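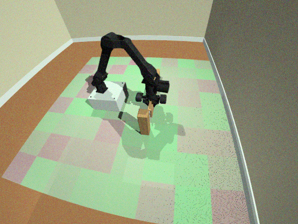
The simulated cell in Ivach: arm on its white box, small wooden piece in the gripper, tall block right beside it.

Reviews > Software > Robot simulators

Ivach review: a tidy simulator that doesn't know when it has hit something

By Vibeke Arnardóttir
October 24, 2025

We use cookies to remember your settings and count visits. Accept all | Manage choices

Risteck sells Ivach as a place to have your accidents before you have them on the real thing. I was keen to like it. We lost a wrist joint in March to a badly planned approach, and a desktop simulator with a collision log costs a good deal less than another wrist.

I gave it the dullest job I could think of. The arm sits on a fixed box, carries a small piece of wood over to a taller block, and stops beside it without touching. Then it lifts clear. The two pieces end up very close together, so a planner that is a little out will clip the block on the way down.

I ran that 1,174 times over a week, with small random shifts in the block's position. The collision log was empty at the end. I didn't believe it, so I wrote out the joint positions and checked the distances myself in a separate script. In 7 runs the held piece had passed through the corner of the block. The block hadn't moved, the arm hadn't slowed, and the run was marked "clear" in green.

The cause is in the manual if you dig. Once the gripper closes on something, Ivach treats the held part as belonging to the arm, and by default it drops that part from the contact checks. You can switch the checks back on under the advanced physics settings. With them on, my machine ran at less than half the speed, and the arm began to shiver whenever the fingers closed. On three occasions it threw the piece across the room.

I wrote to Risteck. The reply was polite and told me the default was chosen "for a smoother experience". I dare say it is smoother. A safety tool that leaves out the one part most likely to hit something should at least put a warning on the screen, and there is still none in the version I have.

The rest is mixed. The arm's joints move believably and the shadows are good enough to judge height by, up to a point. The coloured check mat is easy enough to work over, though I found the default pinks and greens tiring after an hour. Saving a scene is quick. Loading one resets the gripper force without telling you, so write the number down.

Hviid's Starnulum is the obvious rival. It is uglier and takes an afternoon to set up, but it counted every one of the same seven hits when I fed it the same paths – and it stopped the arm each time. It also crashed twice on import, so I'm not handing out medals.

At 800 euros a seat, Ivach is fine for teaching and for showing a manager what you have in mind. I wouldn't sign off a real arm's movements on the strength of its green label. If you already own it, turn the held-part checks on, put up with the slow speed, and go back over anything you passed with the default settings. I'm still working through ours.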